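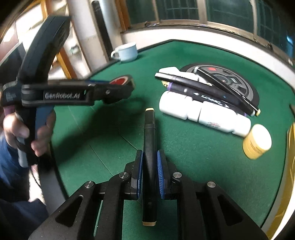 A marker held between the blue grip pads during table work, with a second hand-held gripper raised at the left.

Progress report on the student project "Sorting by Example"
Banerside Robotics Club, for the Sasberg Education Fund
Date of report: 2018-06-17

1. Purpose of this report

With this report we inform the Fund about the work done in the second part of the school year. The first report described how the club was started and how the students were selected. We do not repeat this here. The budget table is sent separately, as your office asked us to do.

2. Work done

The main task of this period was the picking and placing of small objects with hand-held grippers. The students guide the gripper with their own hand, and each movement is recorded from start to finish. We began with markers, because they are easy to find and all students know how to hold one. Later we added objects with a less regular shape.

Until now the students have recorded 2,429 movements. Of these, 95 had to be removed from the collection. In most of the removed recordings the student started to move before the recording was running, or the object fell to the floor and was picked up by hand. We keep a list of the removed recordings, with the reason for each one, and the students use this list when they train newer members.

The club met for 8 full working sessions in this period. One more session was planned, but the school building was closed for examinations and we could not find another room in time.

3. What the students learned

At the beginning most students closed the gripper too early and pushed the object away. They discussed this together and agreed on a rule: first bring the pads to both sides of the object, then wait a moment, then close. The rule is simple, but it took several weeks until everybody followed it. The younger students follow it better than the older ones, who like to work fast.

The students also write the session notes by themselves now. In the first months the notes were very short and it was difficult to know what was done on which day. Now each note says which objects were used, where they were put at the start, and what was changed after the last session.

4. Difficulties

The light in the room is a problem in the afternoon. The students have asked for blinds and the school has agreed in principle, but we have no date for the installation.

The second difficulty is the number of places at the table. Only 2 students can work at the same time without disturbing each other. The others check old recordings or prepare the next objects. Some of them find this waiting long, and we lost one member for this reason.

5. Change from the plan

In the application we wrote that the club would take part in the Zemano student competition in June. The rules of the competition were published later than expected, and they ask for a complete moving robot. Our group is not ready for this. We ask the Fund to accept a public demonstration at the school in place of the competition. The cost would be lower, and we propose to use the difference for spare grip pads and one more table.

6. Next steps

Before the summer break the students will finish the recordings with mixed objects and make a second copy of all data. After the break we want to begin the sorting task together with the Nakajima workshop group, which has offered us one afternoon per month in its rooms.

We kindly ask for your answer on point 5 before the end of June, so that the table can be ordered in time.

Banerside Robotics Club, project coordination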